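Comics Shelf: Kalance Volume 7 and the May reprints

The seventh volume of Kalance is in the shop now. It collects the end of the lighthouse chapters and the first three parts of the harbor story, plus a short bonus chapter that never ran in the magazine. Paperback only, as before. Our order was 100 copies and 20 of those are set aside for subscribers, so please pick yours up before the end of the month or let us know you want it held longer.

Readers who stopped at Volume 5 should know that Volume 6 is back in stock too. The publisher changed the paper for this printing and the spine is a little thinner than the first one. The page count is the same.

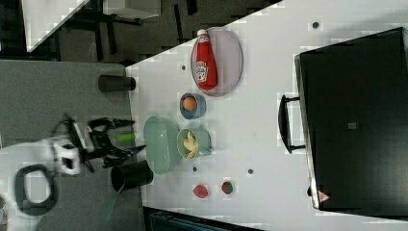 Despina Karagiannis wrote in to say that the new translation reads better than the old one but the sound effects are now so small she had to hold the book up to a lamp. She would also like the honorifics back. We passed both points on to the distributor and have had no answer so far.

Muvdale is on a break. The last chapter printed was the train robbery, and the magazine gives no return date. Volume 3 is still planned for May with a new cover. The box set of the first three volumes has moved to the fall list, and the price has not been set. If you already put down a deposit with us, it carries over.

The Traleck reading group finished Halilović last month. Most people liked the first half more. Stojan Kolev thought the tournament went on too long, and Blagoje Georgiev thought it should have been the whole book. The next pick is a single volume of 300 pages, so there is time to read it all before the meeting. 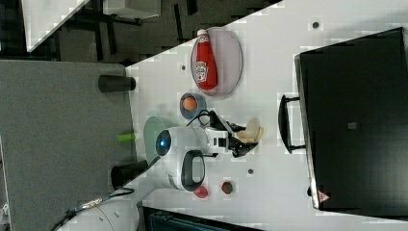 At the table, Traleck.

Used manga trade-ins are open again after the winter pause. We take complete runs and single volumes in English. Covers need to be attached, and we can't take library copies with stamps. Credit goes on your account the same day and can be used on anything except preorders. The used shelves hold 700 volumes at most, so we may turn down very common titles.

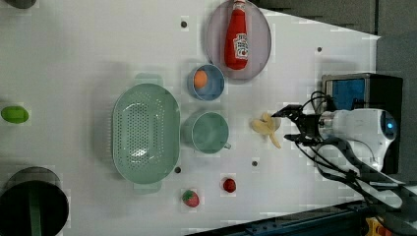 Preorders closing soon

Kalance Volume 8, Muvdale Volume 3, and the Halilović art book. Send your list to Kevin Ó Dálaigh at the front desk or leave it in the order box.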